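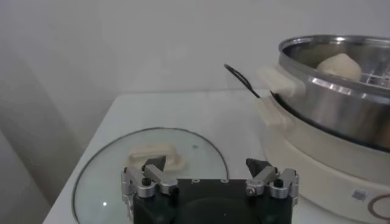

*Lid with the cream handle. Also comes in black.*

## Trestdale lidded pot, everyday size

£59 with lid. Lid on its own £43, yes we know, see further down.

Back in stock as of Friday. Last lot went before we'd even got the page up so if you were on the list and didn't get the email, check your junk, then ring us.

Good plain pot for soups, stews, rice, a big batch of jam if you don't fill it to the top. Two side handles, flat base, lid sits down inside the rim so it doesn't slide about when you carry it to the table. We've sold Trestdale at the Jamgate shop since we opened and this is the one people come back for.

### What you get

- pot
- one lid, steel or glass, pick at checkout
- handle already fitted, cream or black
- spare screw and washer in a little bag taped inside. Don't bin it with the packing!!

No trivet any more. They stopped doing them in December and the old leaflet still says there is one. There isn't.

### Hobs

Gas, electric, ceramic, all fine. Induction fine too but give it a minute on low first, it hums a bit if you go straight to full. One customer has it on an old Bühler cooker with the solid plates and says it takes an age to heat but holds it well after. Sounds right.

Oven: pot yes. Lid depends. Steel lid with the handle taken off can go in as hot as you like up to 400 **Fahrenheit**. The sheet in the box is the American one, so please don't read that as Celsius, someone did. With the handle on, keep it low, and not under the grill ever.

Not for microwaves.

### Lid handles

Most of the questions we get are about these so a proper bit on it.

The handle is held on by one screw from underneath. It works loose over time, they all do. Turn it finger tight then a quarter turn with a screwdriver and stop there. Overtighten and you'll crack the handle, and that's not covered.

Cream one does mark. Turmeric and tomato mostly. Bicarb and a damp cloth, leave it ten minutes, wipe, do it again if you need to. Don't use bleach, it goes a sort of yellow and stays that way. If you cook a lot of curry just get the black.

Handles on their own are £6, both colours. Fit all Trestdale lids from the current range and most of the old ones. **Won't fit Clerkard lids**, the screw is a different thread. People try it every week. If you've got a Clerkard lid bring it in and we'll have a look in the odds drawer.

### Why is the lid so dear on its own

Because they come to us boxed as sets and we have to order loose lids separately, minimum of 100 at a time, and pay carriage on top. We've asked. If you've broken a lid and the pot is getting tired as well, buying the set makes more sense. If the pot's still good and you only need somthing to cover it, the plain flat lids on the next page are a lot cheaper, though they sit on top of the rim and not in it.

### Washing

Dishwasher is ok for the pot and the glass lid. Steel lid ok too but water gets up under the handle and dribbles out later on your worktop, so hand wash if that'll annoy you. Dry under the handle whichever you do.

Burnt on bottom: fill with an inch of water and some washing up liquid, simmer, leave overnight, scrape with wood. No wire wool.

### Delivery

Orders before 2pm go out same day, not weekends. Glass lids go in there own box so you may get two parcels, sometimes on different days. Please wait for the second before reporting it missing. Collection from Jamgate is free, bring the order number or the name it was ordered under.

Returns are fine if it's unused and you've kept the box. Used ones only if there's a fault. Chips from the post, send us a photo within a week of it arriving and we'll swap it.

### Guarantee

Five years on the pot, two on the lid, one on the handle. Keep the receipt. We can look you up if you ordered online but not if you paid cash in the shop.

### Questions

Rui Prata deals with pots, lids and spares. Email's the quickest, put "Trestdale" in the subject. Phone after 10, mornings are deliveries and he won't hear it.

Smaller size due in but no date yet. Not taking pre-orders for it.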